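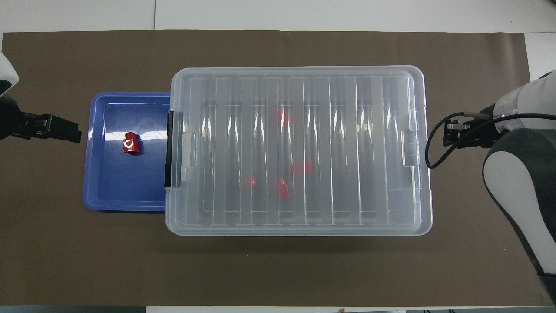
Web Programming 2, Handout 6
State in the browser: where to keep it and how to change it
Author: Radwa Fahmy
Last changed: 2 August 2023

Before you read

You need the code of Handout 5 running on your own machine. If the tests of Handout 5 fail, please repair them first, the new parts are built on the same files. The exercise project is still Ludura, the small booking page for a sports hall. Students who joined the course in July can copy the starting point from the folder "week5-solved" on the course server.

The reading for this week is the chapter on events in the course reader. The chapter is long and you can leave out the part on touch devices.

1. What we mean by state

In this course, state is any value which can change while the page is open and which has an influence on what the user sees. The text in a search field is state. The list of bookings is state after it has been loaded. The title "Ludura" in the header is not state, it stays the same until a programmer changes the file.

It is useful to ask three questions about each value before you write any code for it:

Who changes it? (the user, the server, a timer)
Who reads it? (one component, a few, the whole page)
How long must it live? (until the menu closes, until the page is reloaded, longer)

In last year's group many students put every value in one global object on the first day. The program worked, but in the second week they could not say any more which function had changed which field. Please write the answers to the three questions in a comment at the top of your file. I read these comments when I mark the exercise.

2. Local state

Local state belongs to one component. Nothing outside the component should read it or write to it. An open or closed menu is the usual case.

function createMenu(element) {
 let open = false;
 function toggle() {
 open = !open;
 element.hidden = !open;
 }
 return { toggle };
}

The variable "open" lives inside the function createMenu. Code outside can call toggle, but it cannot set "open" to a wrong value by mistake. You have seen this construction in Handout 3 under the name closure.

Notice that the function makes two changes: first the value, then the page. Keep this order in all your functions. If you change the page first and an error happens in between, the page shows something which the program does not know. Such errors are difficult to find.

In the example the value begins as false, so the element must also be hidden in the HTML at the beginning. Many solutions forget this, and then the first click seems to do nothing useful.

3. Shared state

Sooner or later two components need the same value. In Ludura, the calendar and the price box both need the selected hour. There are two simple ways.

The first way is to move the value up, to the function which creates both components, and hand it down to each of them. For small pages I recommend this way. You can follow the value with your finger from the top of the file to the bottom.

The second way is a store. A store is an object which keeps the value and a list of functions to be called when the value changes.

function createStore(initial) {
 let value = initial;
 const listeners = new Set();
 return {
 get() { return value; },
 set(next) {
 if (Object.is(next, value)) return;
 value = next;
 listeners.forEach(fn => fn(value));
 },
 subscribe(fn) {
 listeners.add(fn);
 return () => listeners.delete(fn);
 }
 };
}

Three remarks on this code.

The line with Object.is stops the store from informing the listeners when nothing is different. With numbers and strings it does what you expect. With objects it compares only the reference, so if you change a field inside the old object and give the same object to set, no listener will be called. You must create a new object:

store.set({ ...store.get(), hour: 14 });

The function subscribe returns another function. Call it when the component is removed from the page. If you forget, the listener stays in the set, and the removed component continues to do its work in the memory.

The store knows nothing about the page. It can be tested without a browser, and in exercise 6.3 you will do exactly so.

4. State which comes from the server

A list of bookings in the browser is a copy. The real list is on the server, and another person may change it one second after you have loaded it. For this reason I ask you to keep server data in a separate store and to save the time of loading together with the data.

In Ludura the copy counts as fresh for 60 seconds. After this time the page should ask the server again when the user does something, for example opens another day. Do not load again on every click. Said Abdel Hamid, who looks after our course server, has set a limit of 20 requests per minute for each student, and a loop without control will reach this limit very fast. Then you receive the status 429 and have to wait.

A request has more than the two results "data" and "no data". Your store should be able to express at least these:

idle: nothing was asked yet
loading: the request is on the way
ready: data is there, with the time of loading
failed: an error came back, with a message for the user

Use one field called "status" with these four words. Please do not use two separate fields isLoading and isError. With two fields it is possible to have both true at the same time, and then you have to decide what this should mean.

5. State in the address

The selected day should be in the address of the page, so that a user can send the link to a friend. Use URLSearchParams for reading and history.replaceState for writing. If you prefer that the "back" button goes to the previous day, use history.pushState and listen also to the popstate event. Both solutions are accepted, but explain your choice in one sentence.

Never put personal data in the address. It is stored in the browser history and often also in the log files of the server.

6. Exercises

6.1 Make a list of all state in your version of Ludura. Answer the three questions of section 1 for each value.

6.2 Find one value which is kept in two places. Remove one of them and calculate it from the other. (Hint: look at the total price.)

6.3 Write tests for createStore. Test at least these cases: a listener is called after a change, a listener is not called when the value is the same, a listener is not called after it has unsubscribed.

6.4 Add the four words of section 4 to the bookings store. Show a different text to the user for each one.

6.5 (for those who have time) What happens if a listener calls set during an update? Try it with two listeners and write down the order of the calls. My own solution of 6.1 to 6.4 has 164 lines with the tests, so if your file is much longer, please come and we look at it together.

Handing in

Work in pairs or alone. Put both names in the file README and upload the folder without node_modules. Meriem Morsy marks the groups A and B, Austra Sproģis marks group C. Questions about the tests can be sent to either of them, but please include the full error message as text.

Correction to Handout 5: on page 2 the call removeEventListener had a new arrow function as its second argument. This removes nothing. It must be the same function which was given to addEventListener. Thank you to Taha Abou Zeid for finding it.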